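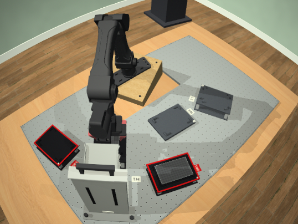 노선 게시판 > 장거리 > 코노브항공 스터덤 노선 기재 변경

활주로22
코노브항공(Conov) 하계 스케줄에서 스터덤(Studham)행 기종이 바뀌었습니다. 3월 말부터 A330-300 대신 A330-900 투입이고 주 13회 그대로입니다. 편명 변동은 없고 출발 시각만 밤편이 25분 당겨졌습니다. 예약 시스템 좌석맵에는 이미 반영되어 있습니다.

kerosene_j
좌석맵 확인했습니다. 비즈니스 1-2-1, 이코노미 2-4-2. 프리미엄 이코노미는 없네요. 기존 기재보다 이코노미 앞쪽 한 구역이 줄었습니다.

노선덕후
주 13회면 화요일 밤편은 여전히 빠지는 건가요? 작년에도 그 편 때문에 환승 일정이 꼬였습니다.

활주로22
네, 화요일 밤편 없습니다.

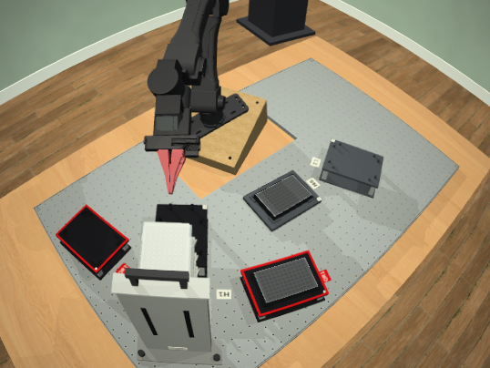
kerosene_j
연료 효율만 보고 바꾼 것 같지는 않습니다. 스터덤은 화물 비중이 높은 노선이라 벨리 탑재량이 관건인데, 여객 만석 기준으로 -300은 겨울철 맞바람에 화물을 덜어내고 뜨는 날이 있었습니다. -900은 최대이륙중량에 여유가 있습니다.

택싱중
동의하기 어렵습니다. 화물이 이유였다면 밤편만 바꿔도 됩니다. 낮편은 화물 예약이 적습니다. 리스 만료 시점이 맞물린 쪽이 설명이 됩니다. -300 두 대가 네비코(Nevico) 리스 물량이고 반납 시기가 봄입니다.

kerosene_j
리스 만료는 맞는데 연장 옵션이 있었습니다. 쓰지 않은 데에는 운항 비용 판단이 들어갔다고 봐야죠.

택싱중
옵션 조건은 공개된 적이 없습니다. 추정입니다.

노선덕후
요금은 어떻습니까? 저는 아직 예약 전입니다.

활주로22
변경 사항 정리합니다.
1. 기종: A330-300에서 A330-900
2. 운항 횟수: 주 13회 유지
3. 마일리지: 편도 적립 2,090마일 그대로
4. 유류할증료 별도, 좌석 지정료 인상 없음
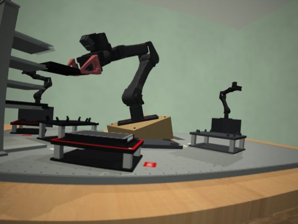

5. 바레토(Barreto) 경유편 공동운항은 3월까지만 판매

qiuyue_tian
5번은 수정이 필요합니다. 판매 종료가 아니라 편명 통합입니다. 여행사 공지에는 기존 예약자는 자동으로 새 편명으로 재발행된다고 되어 있습니다. 다만 환승 시간이 122분으로 늘어납니다.

활주로22
확인했습니다. 5번은 '편명 통합'으로 읽어 주세요. 본문 수정 권한이 없어 댓글로 남깁니다.

택싱중
환승 122분이면 최소 연결 시간은 충분히 넘습니다. 수하물은 스루 체크인 유지인가요?

qiuyue_tian
같은 항공권이면 유지됩니다. 분리 발권은 바레토에서 찾았다가 다시 부쳐야 합니다.

댓글 3

이륙대기: 밤편 25분 당겨진 것 때문에 지방 연결편이 안 맞게 됐습니다. 무료 변경 되는지 아시는 분?

활주로22: 25분이면 고객센터에서 사안별로 본다고 합니다. 연결편이 같은 항공권에 있으면 요청해 보세요.

window_k: -900 이코노미 맨 뒤 2열은 창 위치가 어긋납니다. 지정할 때 참고하세요.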